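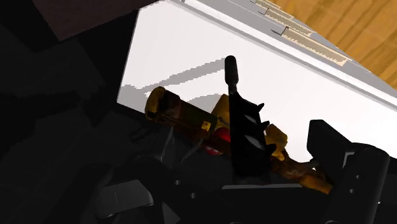 Give credit for the log, too

2/28/19

The Droltard student robotics challenge will be held in April, and the rules are the same as last year. Teams get points for finished pickups. A team that gets the arm to lift the object off the furniture and set it down where it belongs scores. A team that doesn't gets zero for that try. The written log that every team has to hand in is worth nothing unless there is a tie.

I think that is a mistake, and I have thought so for as long as I have helped with the club at Parnivmont High School. My view is that the log should be worth as much as the pickups.

The simulation division is the one I know. Students don't touch a machine. They write the code on school computers, a simulated arm carries it out in a simulated room, and the software records what happened. Each team gets the same arm and the same list of rooms and objects. Small changes are allowed between tries, such as how far an object is turned or where it sits on a surface.

Our club has 20 members this year, from ninth grade up. By the middle of the winter they had run 944 tries on the practice set. Of those, 216 counted as successes under the Droltard rules. If you look only at the score, most of the winter was wasted. I was there for a good part of it, and I would say the failed tries taught more than the others did.

Take the long objects. A cup or a block is forgiving. You come down over the middle of it, close the fingers, and go up. A toy rifle is a different problem. It is long, it has parts sticking out of it, and its middle is usually not where the weight is. The fingers can land on a part that is too wide to fit between them. They can also close on a narrow part near one end, and then the other end drags.
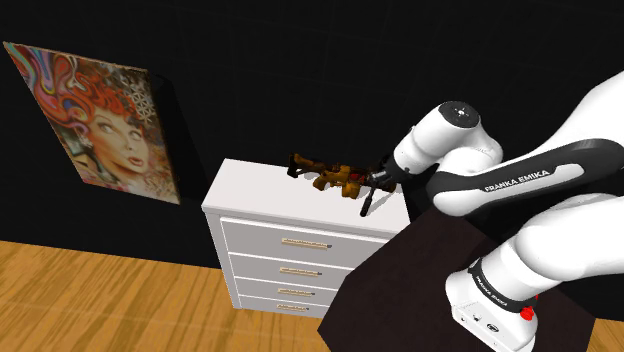

The arm in the practice room, with the gripper at the toy rifle on top of the chest of drawers.

One pair of students spent two weeks on that object alone. Their first idea was to aim for the center every time. Their second was to aim for whatever part was thinnest. Neither worked well, and they wrote down why, with the number of each try and the angle the gripper came in from. By the end they had a short table that anyone else in the club could read and use. A ninth grader who had joined in January did use it, and fixed her own program in one afternoon.

Under the current rules that table is worth no points. If the same two students had skipped the rifle and run the easy objects all month, their score would be higher. Some teams do this. I don't blame them. The rules tell them to.

I have heard the arguments on the other side, mostly at the coaches' meeting at the Prieto Center last fall. The coach from Gilmont said a contest needs a number people can check, and a log can't be checked the way a pickup can. There is something to that. Judging writing takes time, and two judges will not always agree. But science fairs have been judging notebooks for a long time, and people accept the results. A one-page scoring sheet would cover most of it. Did the team say what it expected before the try? Did it record what it got? Did it change one thing at a time? A judge can answer those questions in a few minutes per team.

Another coach said students should be rewarded for results because employers will want results. I worked in a machine shop for most of my life before I started helping at the school. We wanted results there, too. We also wanted to know what had been tried on the last bad part so that we didn't try it again on the next one. The people who kept good notes were the ones we asked for.

The complaint I take most seriously is about fairness. Some students don't write easily, and some are still learning English. A log that rewards nice paragraphs would hurt them. So don't reward nice paragraphs. Let them hand in tables, sketches, and short phrases. Our best log this year has hardly a full sentence in it.

There is also the matter of who stays. We lose members every winter, and the ones we lose are mostly the ones whose scores are low. They look at the results sheet on the wall and decide they are bad at this. A few of them were keeping careful records when they quit. I would like to be able to point to something on that sheet with their name next to it.

The rules for April are set, and I am not asking for them to be changed this late. The organizers take suggestions for next year until the end of the school year. I am sending mine in, with a copy of the students' rifle table, and I hope the other coaches will send theirs, whichever side they are on.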